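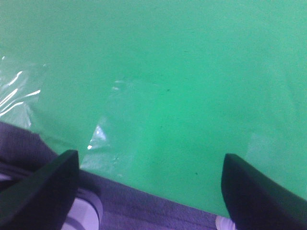
Progress report to the Mazurek Fund
Gomcombe Open Ethics Project
Submitted May 3, 2022 by Dušan Vlček, project lead

Where we are

You asked for a short account of what your money has done since the February report. Most of the work we promised is finished. I am less sure that it has changed how ethics complaints against elected officials are handled in Gomcombe, and I would rather say that now than have you find out from the newspaper.

The project set out to collect every complaint filed with the county ethics board, match each one to an outcome, and put the results where residents can search them. We now hold 2838 pages of board records. From those we have built a list of 542 complaints, each with a filing date, the office involved and, where the board gave us one, a result. For 205 of them the board gave us no result at all. No dismissal letter, no referral, no note that the matter was dropped. The board's office describes these as "administratively inactive," a term I can't find anywhere in its rules.

I asked twice for a definition. The first answer was a link to the rules. The second was a phone call in which a member of the staff told me the phrase had "always been understood." By whom, she couldn't say.

Records requests

We filed six requests in this period. Four came back complete, or complete enough that we decided against an appeal. One came back with the names of the officials blacked out, including the names of officials whose cases had already been discussed in open session. The last is still pending. The county attorney says it is being reviewed for privileged material, and it has been under review for longer than the law seems to allow.

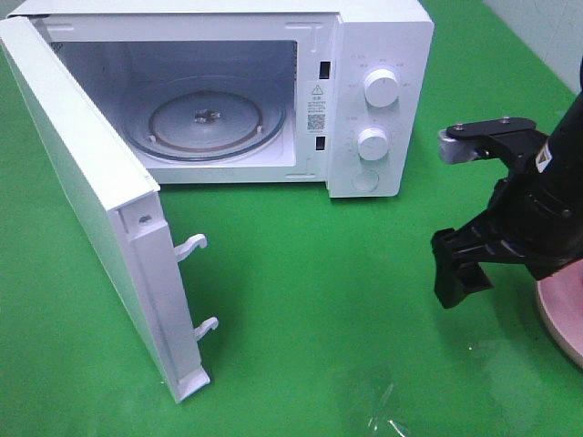 We have appealed the blacked-out set. Kazimír Kadlec, who handles our legal work at a reduced rate, thinks we have a good case on the officials and a weak one on the witnesses. I agree with him on both points. We should not be trying to expose a clerk who spoke up about her boss, and the appeal now says so in plain terms.

On the pending request I have no forecast to give you. The county has missed each date it has offered so far. I have stopped putting those dates in our work plan.

The town of Remby

Our proposal named Remby as the place where reform looked most likely. The town council passed a resolution supporting faster review of complaints, and several members came to our public meeting and said kind things about the project. The resolution has no deadline in it and no penalty. It asks the town's ethics panel to act "in a timely manner," and the panel's chair told us he believes it already does.

I would not count this as a win, although our own newsletter did. That item has been corrected. A council can vote for a resolution like that one and change nothing about how Monday's mail gets opened. We have sent the members a short draft with dates in it — acknowledgment, first review, final decision — and asked whether any of them would introduce it. Two wrote back to thank us. Neither has said yes.

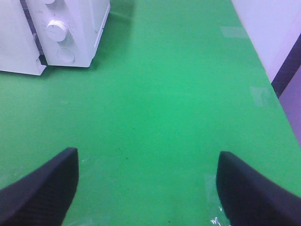 The searchable database

The database is built and is being tested. We hired Emarer to do the work, and the site does what the contract says it should. You can search by office, by year and by outcome. Searching by name works well for people with uncommon names and badly for everyone else, and I do not want to open it to the public until that is fixed. A false match in a site about misconduct can do real harm to a person who did nothing.

Emarer has suggested adding a score that would rank public offices by how "responsive" they are. I turned this down. With so many outcomes missing, the ranking would mostly show which offices keep tidy files. If you were told to expect such a score, please let me know who told you, as it was never in our plan.

Early traffic figures from the test site look healthy, but most of that is us.
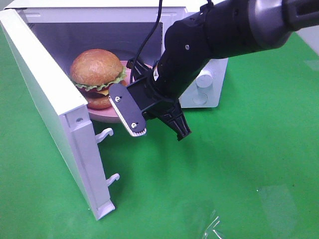
Money

Spending is within the approved budget. Copying fees ran higher than planned, and travel ran lower after the board moved two of its sessions online. I would like to shift the leftover travel money to legal costs. That needs your approval, and a reply by email would be enough.

What comes next

The appeal comes first. After that we fix the name search, then publish the complaint list with the missing outcomes clearly marked as missing. We will send the board a copy beforehand and give it a chance to fill in the blanks. I expect a few to be filled. The board has told us it is preparing a response to our findings as a whole, and I will forward it if it arrives.

I also want to drop the training session for new council members from the work plan. The last one was well attended and I can find no sign that it affected anything. Kazimír disagrees and would like to try it once more with a shorter program, so his note on the subject is attached.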